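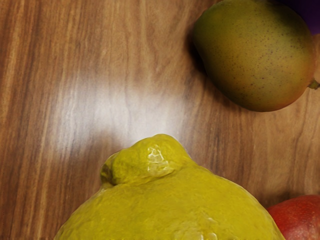 Stamping a Wallet Recovery Phrase in Steel at Home
Home Workshop Notes, Delholm
By Horácio Rebelo
February 12, 2025

A crypto wallet's recovery phrase is usually written on the paper card supplied with the device. Paper burns, and ink runs when a pipe leaks. A stamped steel plate survives both and takes one evening at the bench.

Materials

Stainless steel blank, 106 x 136 mm, 2 mm thick. Thinner sheet curls as you stamp it. Letter and number punches, 3 mm, hardened. Check on the packet that they are rated for stainless; cheap sets are made for leather and soft metals and will mushroom. A ball-peen hammer, a steel bench block, masking tape, a fine marker, a small square and safety glasses.

Layout

Degrease the blank with rubbing alcohol. Run a strip of masking tape under each row as a guide for the bottom edge of the punch. Rule two columns and leave a narrow margin at the left of each for the word number. Number every word. A phrase restored in the wrong order will not open the wallet, and a plate with unnumbered columns can be read across or down.

Most wallets draw their words from the standard English list, in which the first four letters identify each word. Stamping four letters per word is enough and cuts the work considerably. Words of three letters are stamped in full. Confirm in the wallet's manual that it uses this list before shortening anything.

Stamping

Practice on scrap first. Hold the punch square to the plate and strike once, firmly. A second strike nearly always leaves a ghost. If a letter is shallow, seat the punch back in the impression until it clicks, then strike again. Wrong letters cannot be removed cleanly -- cross them out with a deep X and stamp the word again on a spare row.

Work with the phone in another room and the blinds down. Do not photograph the plate or type the words into a label maker, a printer or a notes app.

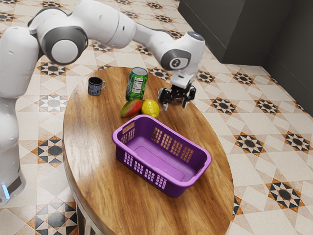
Can I engrave the plate with a rotary tool instead of stamping it?

Engraving works, but the cuts are usually shallow and harder to read once the surface has discolored. Stamp if you have the choice. If you do engrave, use a carbide bit, go over each letter at least twice and make block capitals.

Checking the plate

Test before you rely on it. With only a small balance in the wallet, reset the device and restore it using the plate alone. Compare the first receiving address with the one you noted earlier. If they match, the plate is good. Destroy any practice pieces that carry real words, and the masking tape as well if you wrote on it.

Storage

Wrap the plate in plain cloth and keep it away from the device. Stainless tolerates damp, though a concrete floor with road salt tracked onto it will mark it over time. A second plate belongs at a different address. Wanpen Kaewkla of Rernow wrote in August to suggest a tamper-evident bag, signed across the seal. It will not stop a thief, but it shows whether the plate has been handled.

If the wallet also uses a passphrase, store that separately. The plate will not recover those funds without it.

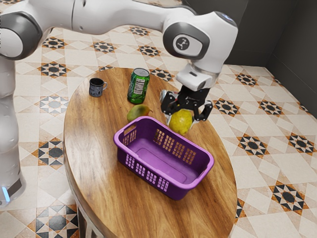 Oval wooden table with purple plastic basket.

Care

Inspect once a year. Wipe with a dry cloth, read every word aloud to yourself and reseal. Brown spots are surface rust picked up from the hammer or block and come off with a nylon pad. Skip steel wool, which leaves more of the same.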